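Open day at the Matstead robotics workshop
Posted 13 November 2021

The Matstead workshop opens to the public twice a year, once in February and once in spring. I missed the last few, so when Callum Halliday from our model engineering club offered me the spare seat in his ute I took it. It's a long drive out past Flukbridge, and the last stretch is gravel.

Parking was in the paddock next door and cost nothing. You sign in at a desk in the old loading bay, get a sticker with your first name on it and wait for your group to be called. Groups were capped at 9. Ours had a couple of retired fitters, a family with three kids and a high school teacher who wanted to know what everything cost. Closed shoes are required and they do check. One bloke in thongs was sent back to his car.

The first stop was the machine shop, which was tidy and fairly quiet. They make most of their own brackets and mounts there. There was a bin of rejects by the door and we were allowed to handle them, which the kids liked more than the talk. Bart Vanhove took our group around. He has been with the place since it was in the smaller shed at Rutherford, and he answers questions directly, including the ones about what doesn't work.

From there we went through to the main hall, where the arms are.

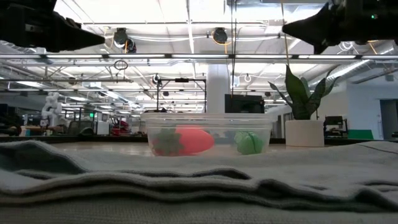
I'd come mainly to hear about handling soft goods. My wife runs a small linen hire business in Istuvley and folding is the slow part of it, so I had a list of questions. Bart said cloth is still the hardest thing they deal with. A hard object keeps its shape when you pick it up, and a sheet takes a new one every time you touch it. The bench in the hall showed the difference well enough, with a big heap of pale cloth at the front, all folds and creases, and behind it a clear plastic tub holding a red strawberry toy and a smaller green thing. The strawberry has a definite outline and a leafy cap at one end, so there is something to aim for. With the cloth I couldn't have told you where one layer stopped and the next began. Two black grippers work over that bench, one from each side, and Bart explained that a lot of cloth jobs need both, as one has to hold while the other pulls.

I asked how many attempts it takes before an arm is any good at a job. He said 40 will tell you whether an idea is worth keeping, and they like to have 1,000 before they show it to a customer. Most of that is recorded by staff guiding the arms through the job by hand, in shifts. He said the work is repetitive and people swap over often.

On folding for a business our size, his answer was no, not yet. A commercial flatwork folder would be cheaper and a lot faster for sheets and tablecloths. Where he thought arms might help us sooner is sorting, pulling items out of a mixed heap and getting them into the right trolley. I've passed that on at home and it was received with interest.

The hall is bright, with long rows of lights and plenty of ducting and cable overhead. It gets noisy when several groups are in together, so stand near the front if your hearing is like mine.

The tour took a bit over an hour. Afterwards there was a sausage sizzle outside the loading bay, $3 with onions, and tea and coffee for a gold coin. Callum bought a bag of offcut aluminium for the club, and it is in the cupboard under the lathe if anyone wants some.

Bookings for the February day are through the Matstead office. Children are welcome with an adult. There is a ramp at the side entrance, but ask at the desk to have it unlocked.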